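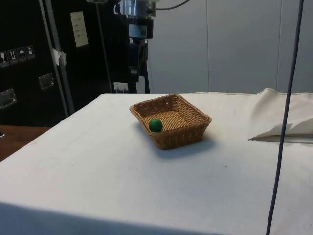

Cleaning a wicker basket - the quick version

Posted by Danica in Home jobs, January

Got a fair few messages after the Brundholm table post, mostly asking how to get old wicker clean without wrecking it. So, quick run through. Half an hour of work, then a long wait.

You need:
Old towel or a sheet for the table
Soft brush - an old toothbrush for the corners
Vacuum with the brush end on
Bowl of warm water, small squirt of washing up liquid
2 cloths
Clothes peg or two

1. Empty it. Properly. Turn it over and tap the bottom, you'll be suprised what comes out.

2. Vacuum inside and out. Low suction if you have the choice. Go along the weave, then across.

3. Dry brush. Rim first if it's a braided one, that's where the dust sits. Toothbrush into the corners where the sides meet the base.

4. Damp cloth. Wring it out hard. Damp, not dripping! Wipe one side at a time. Don't dunk the whole thing - soaked wicker can go out of shape and then you're stuck with it.

5. Second cloth, plain water, same again to get the soap off.

6. Dry it upside down on the towel. Somewhere airy, away from the radiator. Mine takes a night, deep ones longer. Feel the underside before you put anything back in.

Loose ends: while the wicker's still a bit damp, bend the end back under its neighbour and peg it. Leave till dry. If it's snapped, dab of wood glue, peg, wait. Snip anything that sticks out and catches on jumpers.

Musty smell? Bicarb in the bottom over night, then vacuum. Did this on one from the Gridcombe car boot and had to do it twice.

Painted baskets - try the damp cloth on the base first. If colour comes off, stop and stick to the dry brush.

For shallow trays, skip the bicarb and just give them longer outside. Low sides, they air quickly.

Marius asked about lining them. Cotton, cut 2 cm bigger all round, hem it, ties at the corners. Pattern to follow when I've found my scissors.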